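Shared dining room, Javusbridge House: hygiene and safety walk-round, with comments
Last updated: August, 16:40
6 comments | 2 shares

Checked by Josiane Renaud. Comments in brackets are mine, and I've been told they're too long.

1. Tables and coverings
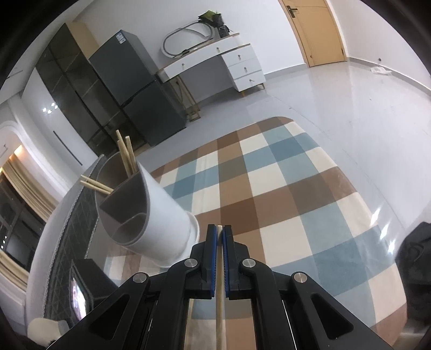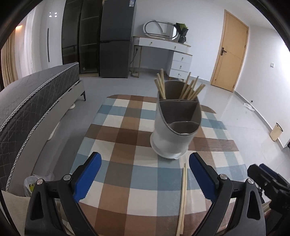
1.1 Coverings wiped after each sitting. Signed for on the sheet. (All the signatures are in the same pen. I'd like to see the sheet halfway through a week.)
1.2 Edges hang clear of chair legs. Pass.
1.3 Cleaning spray labelled and locked away. Labelled, yes. The key was in the lock.

2. Cutlery and drying

2.1 Holders emptied and washed weekly. Claimed. Ask Thierry Mallet which day, then ask somebody else.
2.2 Wooden items thrown out when split or furry. No record kept. "We'd notice" isn't a record.
2.3 Drip trays tipped out nightly. Not tested, I came in the afternoon.

3. Fire and exits

3.1 Garden door opens fully. It does if you kick it. Fail.
3.2 Extinguisher in date. Pass, tag 624.
3.3 Blanket within reach of the hob. Behind the bread bin. Fail, and it was a fail last time.

4. Fridge

4.1 Temperature log filled in. All 166 entries say the same thing to the decimal point. I don't believe a fridge does that. Put a second thermometer in and compare.
4.2 Opened food dated. Mostly. The jar marked "Rey, do not touch" has no date.

5. Follow-up

Oluwaseun Amadi says the door will be planed by the next visit. Fine, but leave 3.1 open until I've tried it myself. Margaux Hamel to move the blanket today.

Related
Wandia annexe: stair lighting check
Kettle and toaster testing, who signs?
Fridge logs: what to write when you forgot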